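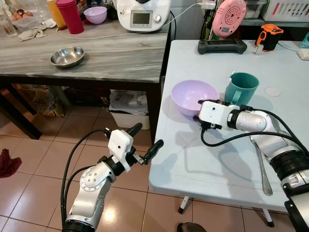
Hard water scale on plastic dishes and steel spoons: how to get it off?

Posted in Kitchen and Cleaning

drumen_flats
Our building is on the Starnlow supply. The last water report gave hardness as 292 mg/L as calcium carbonate. Plastic cups and bowls come out of the dish rack with a chalky film, worst at the waterline and under the rim. Steel spoons get spots that wipe off with a fingernail but not with a towel. I have no dishwasher. Dish soap does nothing to it. Is there a soak that works without ruining the plastic, and can I stop it from coming back?

2 replies, sorted by votes

lahtinen_k
At 292 you are well into "very hard." The film is mostly calcium carbonate, and soap won't dissolve it. You need a weak acid.

Stir 2 tablespoons of citric acid powder into a quart of warm tap water. Submerge the plastic for 20 minutes, then rub with a soft sponge and rinse. Steel can go in the same bath, but take it out after 10 minutes and dry it right away. Keep the solution off marble, limestone and cement grout - it etches all of them. Never mix it with bleach.

If the cloudiness is still there after two soaks, it is probably fine scratching, and no acid will fix that. Test: wet the surface. Scale and scratches both disappear when wet, but scale feels rough when it dries again.

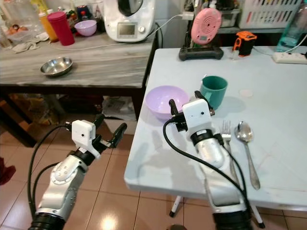
Page last changed: November, 4:10 pm

As for prevention, drying by hand straight after the rinse does most of the work. Spots are what is left when the drops evaporate. A pitcher filter with ion exchange resin will lower hardness for a final rinse, but the one I had (rated for 300 liters) was giving hard water again at 190. Buy test strips and go by those.

cloltstead_renter
White vinegar. Half and half with water, leave it overnight. Been doing it for years, the smell goes away.

lahtinen_k
Overnight is fine for most plastic. I would not leave steel in it that long, cheap spoons can pit. Vinegar is also slower than citric acid at the same job.

drumen_flats
Did the citric soak. Cups are clear, one bowl still has a dull ring at the bottom that feels smooth, so scratches I guess. Spoons are good. Will get the strips before I spend money on a filter.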